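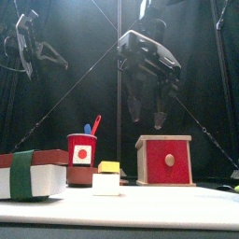

PRESTBERG TENANTS' AND SHOPKEEPERS' ASSOCIATION
Working Group on Chore Machines – Minutes, March meeting

Start: 6:30 p.m.
In the chair: Revathi Bhat
Minutes: Gert Mthembu
Apologies: two, both from the bakery end of the street

1. Minutes of the last meeting

Accepted with one correction. The Ilow quote was for a lease and not a purchase, as first recorded. G.M. regrets the error but notes that the quote itself says both, on different pages.

2. Should we put money into this?

R.B. asked everyone to stick to the question the association gave us: can a machine do a chore in a home or a small shop today, without a person standing next to it? She did not want to hear about five years from now. We heard about five years from now in the last round and it cost us a whole evening.

The hardware store said it would pay for something that puts returned items back in the right drawer. The café would pay for clearing and wiping. The upstairs tenants mostly want dishes and laundry. G.M. said his own answer is no to all of these until he sees one of them done start to finish, in a kitchen the seller has never been in.

3. Dellex offer

Dellex is asking for 3,248 dollars for a trial of 30 days, setup included. The cover letter says the system completed 78 out of every hundred tidying tasks in their own tests. R.B. asked what a task was. The letter does not say. Picking up one block and setting it down might be a task. So might putting away a week of groceries.

G.M. pointed out that even taking the number as given, the other 22 have to be finished by somebody, and that somebody has to be in the room to know which 22. The café owner said she has had summer help with a better record than that, and they could also answer the phone.

Against this, the hardware store felt we were being hard on them. Arms have come a long way and the fingers can now take hold of small items that used to be hopeless. He has watched a good many of these clips and thinks drawers are close.

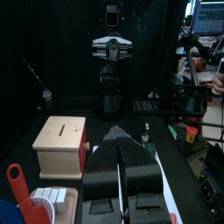 R.B. replied that a small wooden box with a knob on the front is a fair place to begin, and she has nothing against it. Her trouble is with the step from there to his back room, where half the drawers stick and the labels are from the previous owner. A red spatula in a cup is one thing – the café's utensil bin at two in the afternoon is another. Blocks also keep their shape, and dish towels do not.

No one could name a shop of our size that uses such a machine every day. The hardware store will ask around and bring a name if he finds one.

4. Ilow lease

Now 185 dollars a month, not counting service calls. No limit is given on what a call may cost. The laundry folding add-on is listed as "coming." It was listed that way last year too. Agreed to let this one drop unless they write to us.

5. Space and safety

Short item. The café has no spare counter. Gebretsadik Hall has offered its side room for a trial if we pay for the power. Upstairs tenants want to know who is liable if a child puts a hand between the fingers. Neither seller covers this in its papers. R.B. considers that enough reason to wait all by itself. G.M. agrees.

6. Decisions

– No money to be committed to Dellex or Ilow at this time. Hardware store against, all others in favor.
– R.B. to write to Dellex and ask what counts as a task, who picks up after a failed one, and whether they will run a test with items we bring from our own kitchens and shelves.
– G.M. to draw up the list of items. Suggestions so far: a wet sponge, a bag of loose screws, a fitted sheet, a lid that does not match its pot.
– Gebretsadik Hall to be thanked and asked to hold the offer open.

7. Other business

The dishwasher in the shared kitchen is leaking again. G.M. asked that it be noted we already own one chore machine and can't keep it running. Noted. R.B. will call the repair shop.

Closed at 8:10 p.m.

This site uses cookies to remember your settings. By continuing to browse you accept our cookie policy. Accept | Manage settings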